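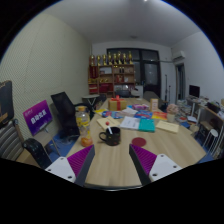
Minutes Secretary (part-time, permanent)
Heywood Allotment and Garden Association

Hours: 15 a month, mostly evenings
Reports to: the Chair, in theory
Start: May, or as soon as you can stand it

We are looking for someone to write down what we say at meetings, and then to write down something shorter and more accurate that we can send out to the members.

The association has 400 plots on two sites, Heywood itself and the newer ground at Rirncombe, which used to be a playing field and still has opinions about drainage. There is a monthly general meeting, a monthly site meeting at Rirncombe, and a water meeting whenever somebody leaves a tap running. You would attend all of them. The general meeting starts at 7 p.m. and has been known to finish.

Our last secretary held the post for a long stretch and left us a very good filing system and a handwritten note wishing us luck. We have been sharing the job among ourselves since the winter, with the result that the February minutes exist in three versions and the March minutes are a shopping list with a motion on the back. The motion passed.

What you would be doing

Taking notes at meetings and turning them into minutes within a week. Two pages is the goal. The record is nineteen, and concerned a hedge.

Sending out agendas beforehand, and collecting the items for them. Members are asked to submit items in writing. Members prefer to stop you by the compost bays.

Keeping the plot register and the waiting list up to date. Both live in a piece of software called Plukilent, which we bought on the strength of a very persuasive demonstration. It does work. It will ask you every single time whether you are sure, and after a while you do begin to wonder.

Sending the renewal letters in the fall. There are 400 of these and they can go by e-mail, apart from the ones that can't, and you will be given a list.

Answering the general inbox. Most messages are about keys. Some are about foxes. A small number are about a man named on the plot register only as "Wuvley (shed)," and those can be forwarded straight to the Chair.

You would not be asked to settle disputes, judge the pumpkin class, unblock anything, or hold a ladder. If anyone tells you the secretary has always held the ladder, please refer them to this advertisement.

Who we are looking for

Somebody who writes plainly and types reasonably fast. Shorthand would be lovely but we aren't living in the past, whatever the state of the Heywood gate might suggest.

You need to be able to tell the difference between a decision and a remark. This matters more than anything else on the page. In an average meeting we make a couple of decisions and a very great many remarks, and the remarks are louder.

You should be comfortable asking a room to repeat itself. You should also be comfortable with silence, should one ever come up.

No gardening knowledge is needed, and there's a fair case that it would get in the way. It would help to be able to spell brassica. Previous experience with a club, a school board, a church or a homeowners' group is welcome, and you have our sympathy.

Pay and conditions

We pay $500 a month for the 15 hours. Anything over that is paid at the same rate, as long as you tell us before the end of the month and not in one enormous envelope at Christmas, as has been done. There is a yearly allowance of $100 for printing, stamps and ink.

You can do the writing up at home. Meetings are in person. We did try them online, and what we mainly learned was what everyone's ceiling looks like.

A half plot at Rirncombe comes with the job if you want it, rent free for as long as you're in post. It is one of the drier ones. Please don't mention that at the site meeting.

How to apply

Send a letter of no more than one page to Madalena Brandão, Chair, at the Heywood site office, or put it through the door in the green gate. No résumé needed at this stage. With it, please include a summary, in 100 words or fewer, of the last long conversation you sat through. Change the names. We will read these with great interest and throw them away afterward.

Shortlisted applicants will be invited to sit in on part of a general meeting and take notes, for which they'll be paid two hours. You may leave at the break. Madalena will walk you to the gate and answer questions on the way, and she'd like it known that the hedge matter is closed.

We reply to every application, including the ones that turn out to be about keys.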